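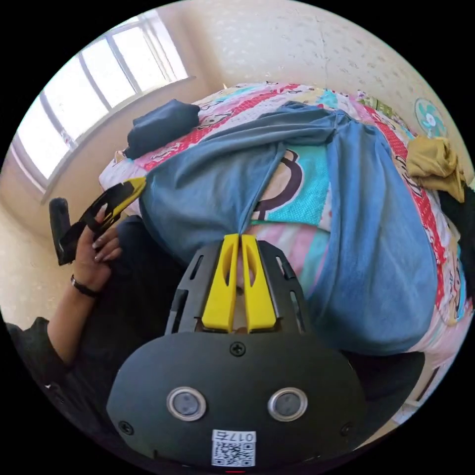 *Fig. 1. Pinch the fold and lift. Smaller stuff already folded goes up near the window.*

## Folding on the bed (when the table's taken)

Okay, so this is the bit of the Koval house guide I get asked about most, mainly by people who've just moved in and found there's no room on the kitchen table. I fold everything on the bed. It's softer, it's bigger, and you can sit down while you do it!

**Before you start**

1. Make the bed first. Pull the sheet or quilt tight at the corners, or you'll be folding its wrinkles into your washing.
2. Tip out one load only. I tried two once and lost a pyjama top until the next wash.
3. Pick your spot for finished things. I like the head end, clear of where I'm sitting.

**Big soft pieces (sheets, wraps, oversized tops)**

4. Spread the piece across the middle of the bed and let the extra length run out to the side.
5. Find the middle, pinch it there and lift so a crease drops down towards you.
6. Lay it over on itself, smooth from the crease outwards, then fold again until it's more or less 18 inches wide (the shelf in the hall cupboard won't take anything wider).

> **Note:** On a busy print like the monkey sheet, plain colours are dead easy to see and little patterned things vanish completely. Do socks somewhere else.

**Everyday clothes**

7. Trousers in half lengthwise, then in thirds. T-shirts however you like, I'm not fussy, though Vira Zhuravel rolls hers and they do come out of the drawer looking better than mine.
8. Stack by colour, darks on the bottom. Leave a gap between stacks so one can fall over without taking the rest with it.
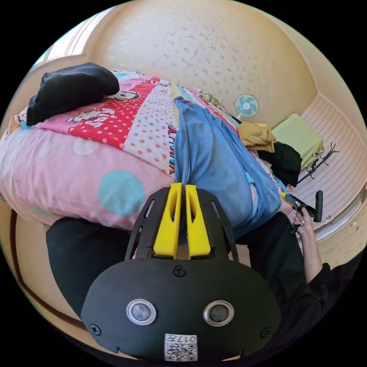
*Fig. 2. Mustard folded on top of the dark piece, black one in its own heap by the pink pillow.*

9. Thick things can stay as a soft mound for now. Pressing them flat just gives you a stripe across the front.
10. Carry the stacks off one at a time, heavy ones first.

> **Caution:** Check the lid on any drink bottle you bring onto the bed. A tipped one will find the clean pile every time, and then you're back at step 2.

> **Caution:** Don't lean back on the pillow until you're done. I've dozed off mid-load more often than I'd like to admit, and everything I rolled onto had to be folded again.

If you want the shelf labels redone, ask Shih-chieh Chien, he's got the label maker in his room. Ironing is in the next section.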